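Home Notebook Rota Parts Contacts Log out

January 3, 2026

In on a Saturday, which I swore I wouldn't do, but the building is quiet and I wanted to get my notes down before everyone comes back with opinions. And they will have opinions! Aliki has already sent me two long messages from her sister's sofa.

So. The subject is the staff kitchen job at Skatum and what it does to the people who work there. I spent most of the week before the break on their site with Rizal, sitting at the back of the canteen pretending to do email, and I've come away with a messier picture than the one I went in with.

Their canteen does 2,000 covers in an ordinary week. The part they want to hand over is the putting away. Bowls and plates out of the rack, mugs on and off the tree, tissues and odds and ends into drawers, food baskets left alone unless asked. It's the bit at the end of a shift when everyone is tired and wants the bus. On paper nobody would miss it, and Didier's original proposal says so in nearly those words (page 2, he'd like it noted that he wrote it in a hurry).

Then I talked to Athina Zervas, who has run the afternoon shift there for years, and she said the putting away is when she finds things out. Who's short with whom. Whose mum is ill. Which bowl has a chip in it, because somebody's thumb found the chip. She wasn't against the arms at all — she asked me good questions about them, better than some I get in our own meetings — but she wanted to know where that half hour of talk was going to go. I didn't have an answer. I wrote "where does the talk go" on the back of my hand like a schoolboy and it was still there at dinner.

Rizal thinks I'm being soft. His view is that people will find another time to talk, they always do, and that sore wrists are sore wrists. He's right about the wrists. I tried a whole shift of unloading myself and by the end I was using both hands to lift a single plate. I'd still like us to ask the question properly and not just assume it.

Back to the bench, then. We've kept the two-arm layout, with the drawer cabinet on one side and the dish rack on the other, and the mug tree between them where either arm has some hope of getting at it. Chang-ho wants the drawer and the rack treated as one job so that both arms can be busy together. I was doubtful about this and I'm coming round.

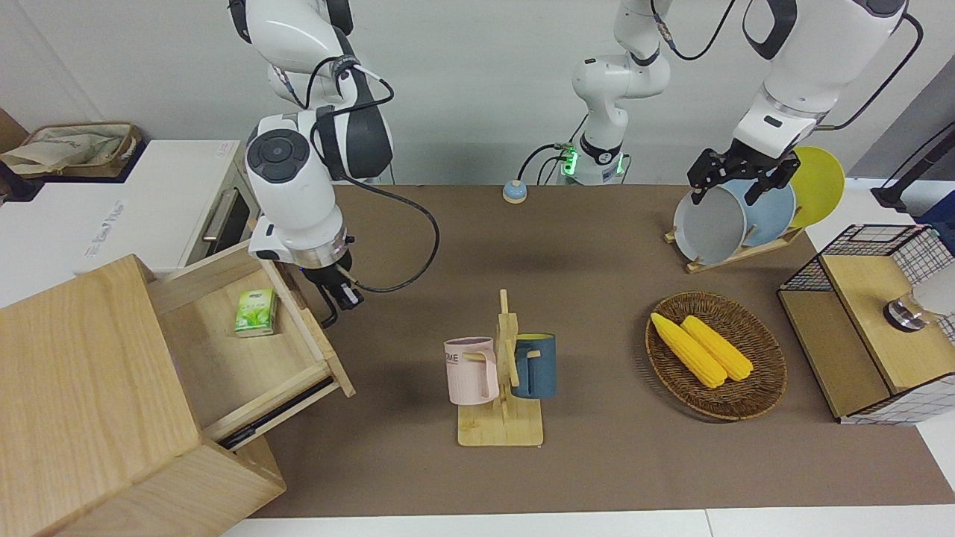

The thing I keep running into with Chang-ho's version is that it's hard for a person standing nearby to know which arm to watch. When one arm is at the rack and the other is over at the drawer, my eyes go to whichever has the crockery and I forget about the other one completely. Aliki does the opposite, she watches the drawer. We only found that out by asking each other over lunch, and I think it matters a lot for Skatum, where there may be four people going past with trays and none of them paid to look at a robot.

Athina's suggestion was that whoever is nearest should be able to call a stop without having to explain themselves afterwards. I love this. At the moment our own habit is that if you stop a run you write a line in the log saying why, and I hadn't thought about how that feels to somebody who's been there three weeks and already worries about being a nuisance. I'd like to drop the "why" box for their site altogether, or make it optional. Didier will say we lose information. We will lose a bit! I'd still take a stop with no reason over a reason with no stop.

Other stuff from the visit, in no order:

The early shift don't call it a robot, they call it "the late lad". The late shift call it "the early lad". Both seem to be meant kindly, I think, and it hasn't even been installed yet.

Pay. I was asked three separate times whether hours would be cut and I had to say each time that it wasn't mine to answer. That's true and it sounded dreadful. Somebody from Skatum needs to stand up and say it one way or the other before we bring so much as a bracket through the door. I've put this in capitals in the email to Didier and he has promised to pass it on.

Training. The plan we inherited from the Utimen job was a morning of slides. Athina laughed at me. Her lot learn things by doing them next to someone who already can, so we need to have two of theirs over here for a few days, at our table, moving our bowls, long before it goes live. Chang-ho is happy to host. He's less happy about my idea that they should be allowed to move things round and put the rack where they'd want it, but I think he'll give in.

The mugs. People have their own, and they mind very much about them. A shared shelf of identical mugs would make our life far easier and I'm not going to suggest it, having seen the look Rizal got when he did.

I also went back through the Utimen notes this morning to see what we'd said about breakages, and there's a page missing between the first visit and the second. If anyone has it, it's probably on Aliki's desk under the Neketti folder. The one thing I did find was a note in my own handwriting that says "ask the people who mop". No idea what I meant, but I did ask at Skatum, and the answer was that cables anywhere near the floor are a menace and they'd unplug us without a second thought. Fair enough.

For the next stretch I'd like 100 runs with someone who doesn't work here standing at the table, split between drawer first and rack first, and I'd like us to write down what that person says as well as what the arms do. Rizal can grumble about it on Monday. Athina is coming over once they've got cover for her, and the aim is still to have something on their site by May — I think that's possible if the hours question gets answered soon, and not otherwise.

Heating is off in the back corridor again. I've left a jumper on the hook for whoever's in next.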